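Getting small sandals to stay on a two-tier stand

Posted in Home & Storage, December 14, 2019

tultonporch
I have a two-tier stand, red tray on top and black underneath, with twisted legs. I want it to hold a pair of lavender sandals and a couple of little balls that are always getting lost. The top tray tilts up at the back.

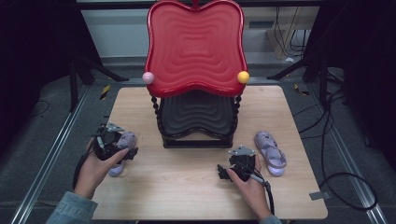
The sandals have a buckle strap, and if I leave it open the shoe tips sideways and slides down. Both trays have raised rings molded in, so nothing sits flat. I don't want to glue anything. The table is wood and I'd like to keep it free of scratches too. What should I put in the trays?

Culley57
Shelf liner, the rubbery mesh kind. Cut a piece a little smaller than each tray. Buckle the straps first and set the sandals side by side, toes toward the back. Put the balls in a cup. They will roll off any rim sooner or later.

virard_m
just get a basket. I had a stand like that and gave up by February

russo1000
Liner works, but wash the trays with dish soap first and let them dry for 15 minutes or it creeps. For the table, stick felt pads under anything hard and glossy that sits on it. Plastic picks up grit along the bottom edge and that is what scratches.
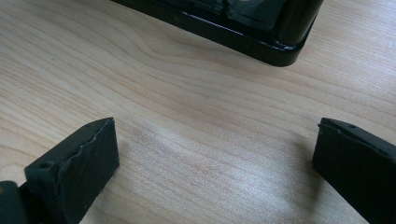

Related: Removing sticky residue from shelf liner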